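Module R3: Software for Learned Manipulation
Handout 2: From wrist-camera recordings to a placing policy
Prepared by Imad Salameh. Read before the practical on 16th November.

1. Scope

Handout 1 dealt with calibration and with the camera model. We now take a set of recordings made with hand-held grippers and turn them into training data for a two-arm policy. The task is called Kerska in the repository: pick up small items of household waste and release them into an open bin. The control stack on the lab machines is Bowen. The conversion and inspection tool is Zudis. Both are already installed, and you should not update either of them during the practical.

Students who missed Handout 1 need at least its section on frames and naming. The notation below follows it: W is the world frame, C the camera frame, G the gripper frame (origin midway between the pads), and a pose of B in A is written T_AB.

2. What a recording contains

Each demonstration is one folder per gripper. A folder holds a video stream, an inertial stream, a stream of jaw openings and a small header. The two folders of a bimanual demonstration share a session key. They do not share a clock.

The streams run at different rates. Video is the slowest, and everything is resampled to the video timestamps in the end. Do not resample earlier than that. Last year several groups resampled the inertial data first and then ran pose estimation on the result, and the trajectories drifted badly near the bin, where the hand moves fastest.

The header carries the calibration identifier. Zudis refuses a folder if the identifier does not match a file in the calibration directory. The correct response is to find the right file. Editing the header will make the error go away and will leave you with a wrong T_CG for the rest of the term.

3. Time alignment

Alignment is done in two passes.

The coarse pass uses the header start times. This is good enough to pair the folders and no better.

The fine pass estimates a constant offset between the two clocks by cross-correlating angular speed. At the start of every session the operator holds both grippers together and turns them through the same motion. The magnitude of angular velocity is independent of the mounting orientation, so no extrinsics are needed at this stage. Zudis searches for the peak of the correlation and then fits a parabola through the peak and its neighbours to get below one sample.

Check the plot. A single narrow peak is acceptable. Two peaks of similar height mean the motion was periodic, and the session must be aligned by hand with the offset option. A constant offset is also an assumption. For long sessions, run the fit again on the closing motion and compare. If the two disagree, use the linear model (offset plus rate) and note this in your log.

4. Pose estimation

Visual-inertial tracking gives T_WC for each gripper separately. Each tracker starts in its own world frame, so two trajectories from the same session are not yet comparable. They are joined through the map: the first gripper builds it, the second relocalises in it.

Features on the background are what we want. Features on the operator's hands, on the other gripper and on the held item are not, as all of these move relative to the room. Zudis applies a fixed mask for the gripper's own jaws and linkages, and a predicted mask for anything else that moves. The fixed mask is reliable. The predicted one is weaker when the second gripper comes close, and the usual symptom is a short sideways jump in T_WC at the moment both tools are over the bin.

Three conditions cause most of the lost tracking:

(a) the camera looks straight down into a dark bin and sees little else;
(b) glossy floor or dark window panes return reflections, which shift as the camera moves and are accepted as static points;
(c) fast wrist rotation blurs the features.

For (a), the inertial prediction is trusted for a limited time and the segment is flagged when the limit is passed. For (b), raise the reprojection threshold check to strict. For (c), discard the segment.

5. Jaw opening and release events

The jaw opening is a scalar w, zero when the pads touch. A grasp is detected when w stops falling while the closing command continues. For thin items this needs care. A flat card held edge-on leaves w close to its closed value, and a simple threshold will label the grasp as empty. A soft packet compresses and gives the opposite problem, a slow approach to the final value with no clear stop.

We therefore label in two steps. The opening signal proposes candidate events. A small image classifier, run on a crop between the pads, confirms or rejects them. The crop is fixed in the image, since the pads always close at the same place relative to the camera.

Release is simpler: w rises and the crop becomes empty. Record the time at which w begins to rise. The item leaves the crop later, and using that later time teaches the policy to open too late.

6. Observations and actions

The policy receives, for each arm, a short history of images, the relative pose of the gripper over that history, and w. It also receives the pose of one gripper in the frame of the other. This last term matters when both tools work over one opening. Without it the policy has to infer clearance from the images alone.

Actions are a sequence of future gripper poses, expressed relative to the current one, together with target openings. No absolute world pose appears anywhere in the observation or in the action. This is what lets a recording made in one room be used on an arm in another.

The relative action at step k is

 A_k = inverse(T_WG(t)) T_WG(t + k)

and the inter-gripper term, for left L and right R, is

 T_LR(t) = inverse(T_WL(t)) T_WR(t)

Rotations are stored as the first two columns of the matrix. Do not convert to Euler angles for storage. Conversion for plotting is fine.

7. Latency

In the recordings, observation and action share a timestamp. On the arm they do not. Image capture, transfer and inference each take time, and the arm itself lags its command. Bowen handles this by dropping the early part of each action sequence: steps whose target time has already passed when inference finishes are never sent.

Measure the latency on your own station before you run anything. The script prints a value for the camera, one for the gripper and one for the arm. Enter all of them. Leaving the gripper value at its default gives a release that trails the arm motion – often enough to miss the rim.

8. Filtering the set

The Warnusell set has 812 bimanual demonstrations before filtering. Reject a demonstration if any of the following holds:

- either folder fails the calibration check;
- the fine alignment has no clear peak;
- tracking is flagged during a grasp or a release;
- the planned poses lie outside the reach of the arms after the base transform is applied;
- the required joint speed exceeds the limit in the Bowen configuration.

The last two are tested by replaying the trajectory in the kinematic simulator. A person can move a hand-held tool in ways the arms cannot follow. Rejected demonstrations go in the rejects list with a reason code. Do not delete them, as the list is marked.

9. Practical work

Work in pairs. Each pair is given a subset and should complete these steps.

Run Zudis in check mode on the subset and keep the report. Align the sessions and save the correlation plots. Run pose estimation, then inspect every flagged segment by eye. Label the grasp and release events, correct the proposals that are wrong, and record how each was corrected. Export, and train with batch size 32 using the supplied configuration. Replay 3 exported demonstrations in the simulator with latency set to zero, then with your measured values, and compare the release points.

Hand in the log, the plots, the rejects list and one page of comment on the release timing. Say which item types your event labels handled badly. The March assessment uses the same export format, so keep your scripts.

10. Reference image

Use the image below when checking the fixed jaw mask and the crop between the pads. The blue pads and the linkages on both sides should fall under the mask, and the held card should fall inside the crop. The second gripper, at the right, belongs to the predicted mask.
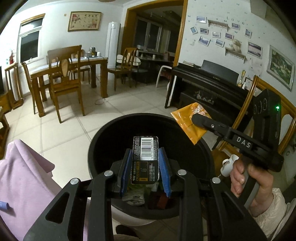

Figure 1. Wrist view over the bin: CR2032 card between the pads, second gripper holding a packet at the right.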